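Volthorpe Quilted Bed Cover, Model 568
Home > Bedroom > Covers and Spreads

The Volthorpe cover is a light quilted spread for daily use. You can put it over the blanket in the cold months, or sleep under it alone when the nights are warm. We make it in our workshop in Girkow and sew the edges with a double seam.

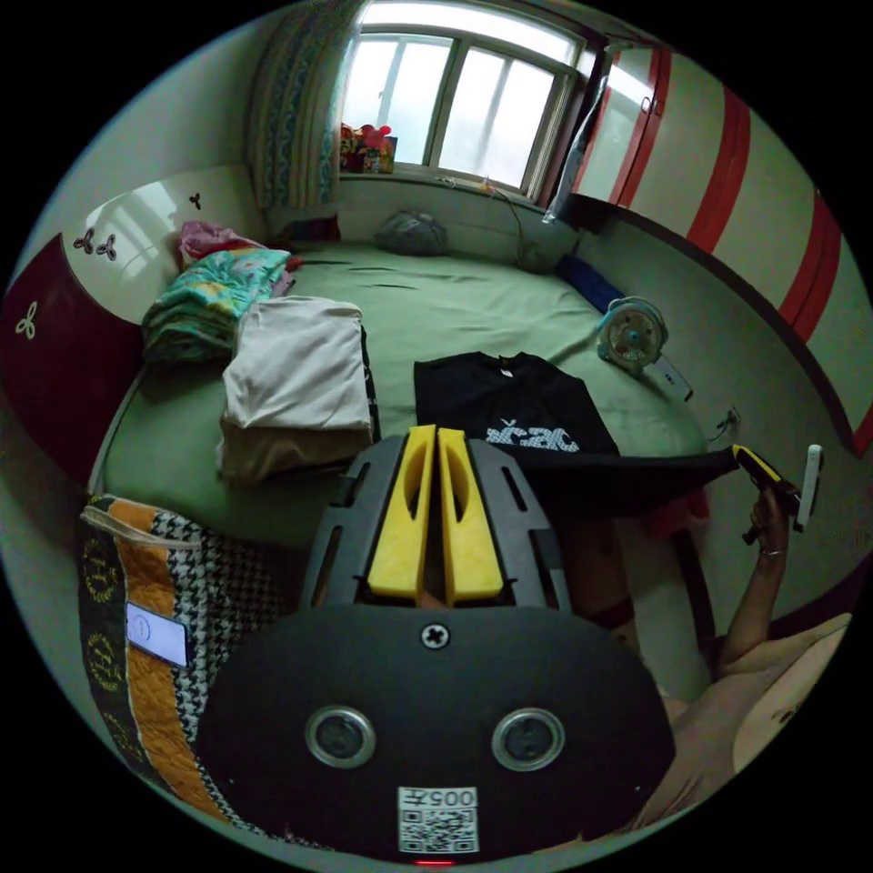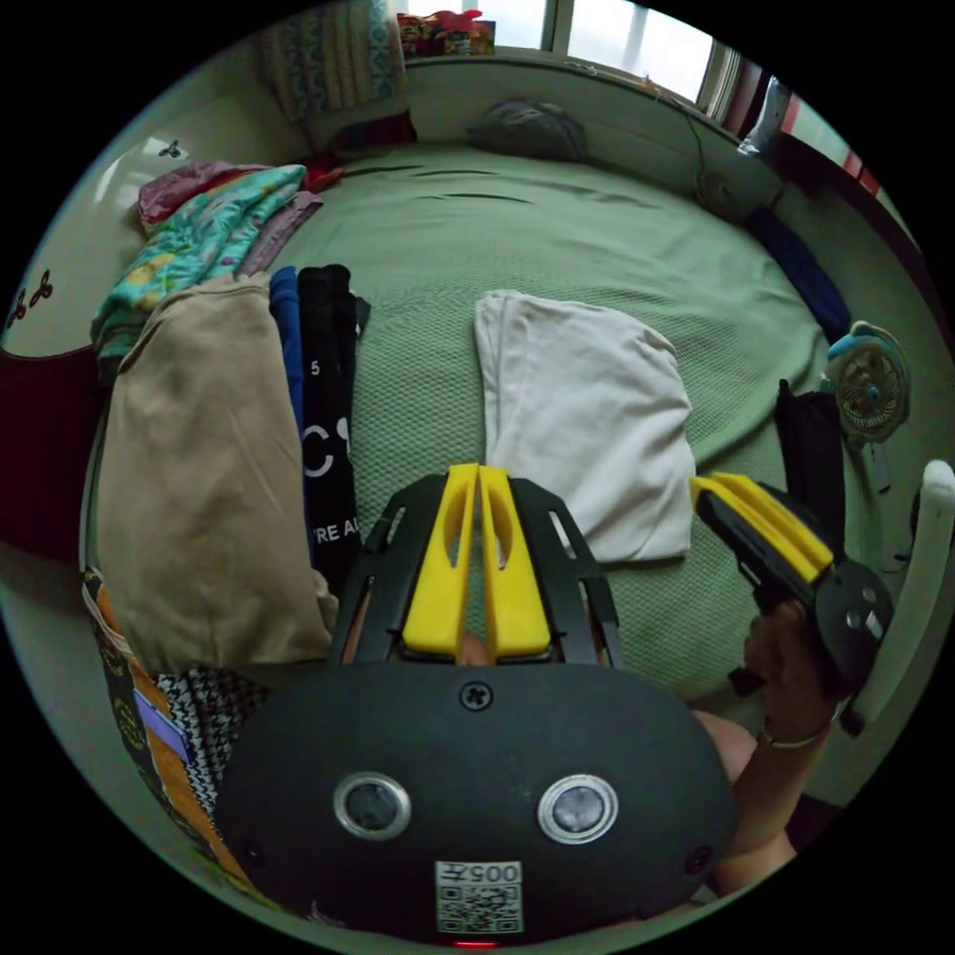

A bed in green.
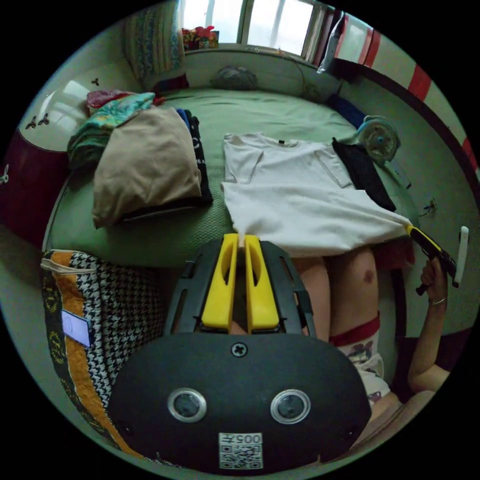
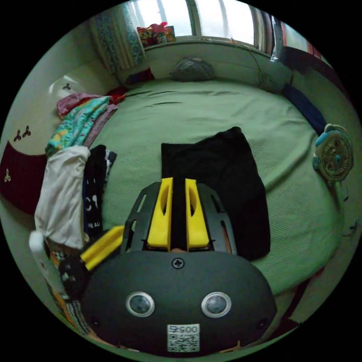
Can I use the cover without a top sheet?
Many of our customers do this in summer. The back side is the same washed cotton as the front, so it feels soft on the skin. If you use it this way, please wash it as often as you wash your sheets.

Material and filling
Outer fabric: 100% cotton, washed before sewing
Filling: cotton, 200 grams per square meter
Stitching: small wave pattern, cotton thread
Edge: double seam, without piping
Colors: moss, oat, slate

The color moss is dyed in small lots. Two covers from different lots can have a small difference in tone, which you will notice mostly in daylight. If you order a pair for twin beds, please write this in the order notes and we will take both from the same lot.

Sizes
Twin, full, queen and king. All sizes hang over the mattress on three sides - the head side is cut straight, so that the cover does not bunch under the pillows. For a mattress with a thick topper we suggest one size larger. The cover has no elastic and no corner ties.

Washing
Machine wash in cool water with colors of the same kind. Do not use bleach. The king size needs a large machine, and in a small one the filling can move to one side. Dry on low heat or on a line. We do not recommend ironing, as it makes the quilting flat. After the first wash the cover becomes a little shorter, and we have already added length for this when cutting.

Some lint in the first 3 washes is normal for washed cotton.

Delivery and returns
Covers in stock leave our warehouse in Camham within 5 working days. The slate color in king size is sold out at the moment and will be back in November. You can return an unused cover in its cotton bag. A washed cover we can take back only if there is a fault in the seam or the fabric.

Repairs
If a seam opens, please do not cut the thread. Send us a short message with your order number, and Lesia Antoniuk from our sewing room will answer you. She can send matching thread, or you can mail the cover to us for repair - the sewing is free in the first year, you pay only the postage.

Goes well with
Didenko pillow sham, in the same three colors
Didenko flat sheet, plain weave
Volthorpe storage bag, large

Page updated July 8, 2026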